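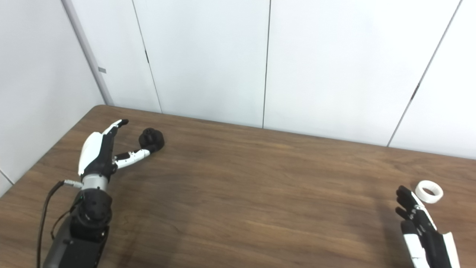
Two-handed bench work at Imum: a black part by the left hand, a white ring by the right.

Bench rules for two-handed robots

Bench rules are the working habits people agree on before they let a pair of robotic hands loose on small parts. I started keeping this entry in May, after my third argument over whether the table should be wiped before a run or after it (before, please!), and it has grown a fair bit. Most of what I know comes from the Imum workshop, with bits borrowed from the Ruvo handbook where theirs was plainly better than ours.

Where the rules sit

Proper safety standards cover the big things, such as how a robot is installed, how it stops, and how near a person may stand while it moves. Bench rules sit underneath all that. They're local, they're often scruffy, and they can never loosen anything the risk assessment says. If your bench sheet and your risk assessment disagree, stop work and sort out the sheet. I've seen one pinned up with three different people's corrections on it, and I wouldn't have trusted a word.

Laying out the table

Start with the two parts you need and put everything else away. We used to keep spares within reach of the arms, which felt handy right up until a sleeve of washers went on the floor. Spares now live in a tray on a shelf behind the operator.

Give each part its own side. One goes in easy reach of the left hand and the other in easy reach of the right, and the start positions go on the sheet so that the next shift lays them out the same way. Light and dark parts are a kindness to whoever is watching, by the way, and if I can choose the colours I always do.

Cables get checked at the same time. Push each connector home, then move both arms slowly through the full job with nothing in the hands and watch for any cable that pulls tight or drags. The Imum sheet allows 30 minutes for set-up, and I use all of it.

Holding before joining

The rule I care about most is that both grips are confirmed before the hands come together. Each hand picks up its own part, closes, and waits. The operator looks at both, says "held" out loud and only then allows the next move. It feels silly for the first day or so – then you stop noticing you're doing it.
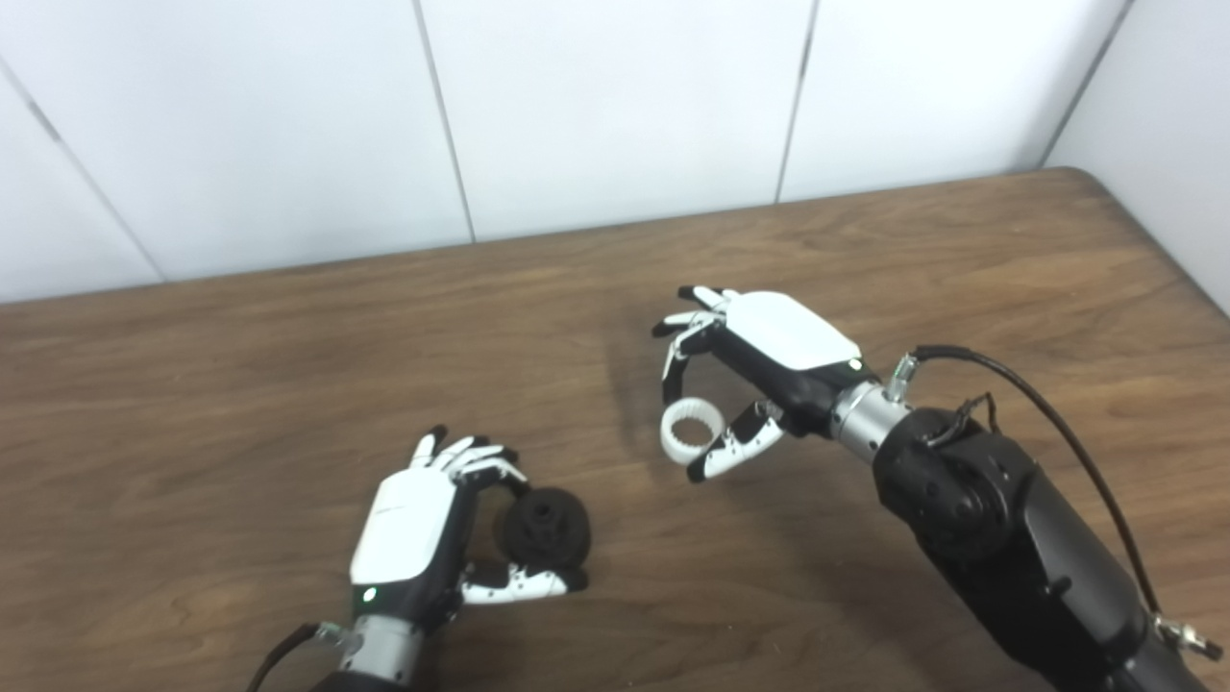

Loritz objected to this when the sheet went round, writing that a spoken check is no check at all unless it is logged, and that an operator on a long shift will say "held" to an empty hand sooner or later. Loritz wanted a button press with a time against it, and wanted the arms unable to carry on without one.

I grumbled, then came round to most of it. We now have both, the word and the button, and the button is what counts. I kept the word in for the second person at the bench, who can't see the log but can certainly hear.

Grip force belongs in this section too. Set it for the weaker part, even when the other one could take far more. Thin rings are the worst for this, as a squeeze that would do nothing to a solid hub can push a ring out of round, and you may not spot it until the parts refuse to go together. Write the setting down with the part name next to it. "Same as last time" is not a setting, however neatly you write it.

Approach and speed

Bring one hand to the other, and keep one of them still. Ruvo's handbook calls the still one the resting hand and I've pinched the term. You can swap which hand rests between jobs, but never in the middle of one.
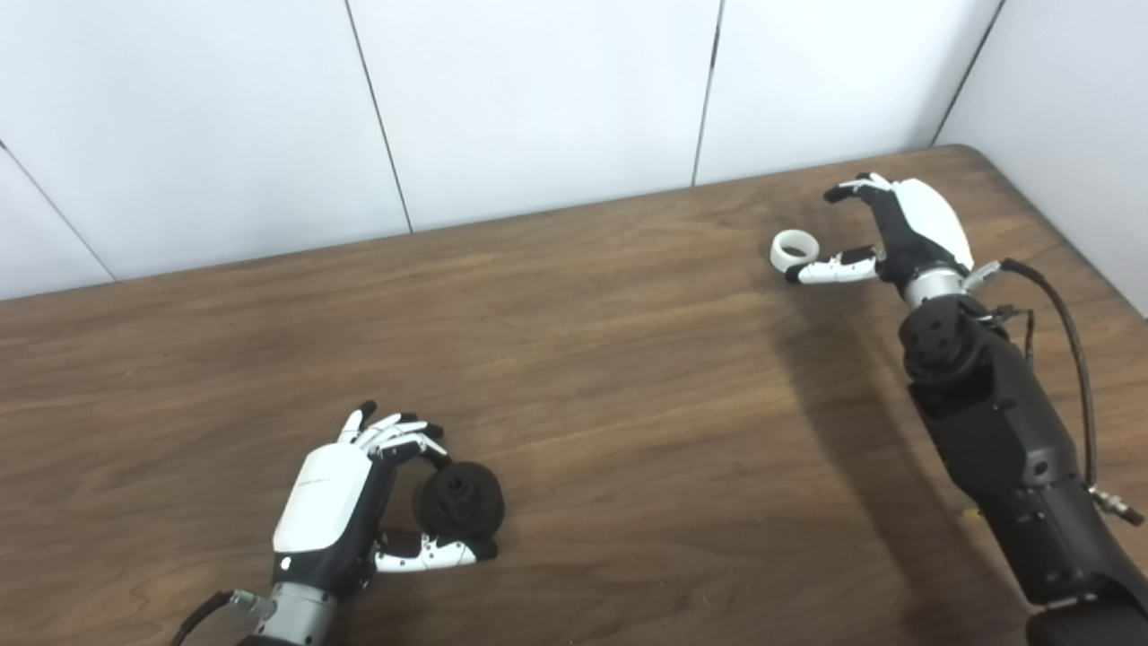 The resting hand should stay low, with its part close to the table, so that a slip means a short drop. The moving hand comes in from higher up and further off, in steps, with a pause before contact. If anything looks crooked at the pause, back out to the last confirmed position and go again. Don't nudge it. I know how tempting a nudge is, and I've bent a perfectly good part doing one.

Records

We log every attempt, including the dull ones and the ones abandoned before contact. Imum reviews a job sheet after 300 attempts and changes the finger pads at 3000, or sooner if they look shiny. Sezer does the review by part type instead, and I can see the sense in that for a mixed bench, though it makes for a very thick folder.

Sheets are kept for 6 months after a job closes. Anything with a dropped part on it is kept for good, in the blue binder by the door.

See also: Stop buttons and reach; Finger pad care; Handing over a bench between shifts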